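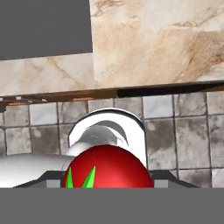 Gripper view in the Sindari kitchen simulation, with a red object between the fingers.

Jul 14, 2024
Minutes taken by Tsutomu Kaneko

Bristberg Makerspace, equipment meeting: review of the Vivari trial

1. Minutes of the April meeting
Accepted, after the word "robust" was struck from the paragraph on the old arm.

2. Vivari kitchen simulation package
The trial licence covers one simulated kitchen, one arm and 32 practice tasks. Szulc ran the demonstration and asked that questions be held to the end. They were not.

The kitchen was judged nicer than any kitchen belonging to those present. It has a marble counter, a brick backsplash, a toaster and a coffee machine, and it can be reset with one key -- a feature several members would like at home.
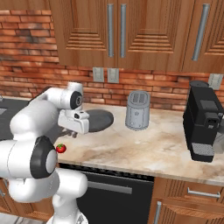 Szulc replied that marble was all very well, but the trial should be judged on whether a beginner could set up a pick-up task without ringing support, and that on this point the manual was no help at all. The manual runs to 122 pages and introduces the gripper on page 90-something, by which time most readers will have taken up pottery.

Discussion then moved to price. The full licence is $455 a year. A cheaper tier at $200 leaves out the gripper view, and the meeting felt that picking up fruit blind was a skill it could do without. It was noted that the old arm cost more than either and now holds the door open.

Moved that we take the full licence for one year, with the cost shared between the robotics and coding budgets. Carried, one against. The one against wished it recorded that he likes the old arm.

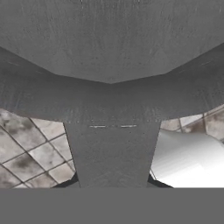 3. Actions
Szulc to ask Vivari whether the colour of the gripper can be changed, and whether the Sindari kitchen comes with the licence or is extra.
Kaneko to write a two-page version of the manual.
Door stop to be purchased, so the old arm can be assessed for parts.

4. Other business
The kettle. Deferred again.

Contact: the front desk, Bristberg Makerspace | © 2024 Bristberg Makerspace | Back to top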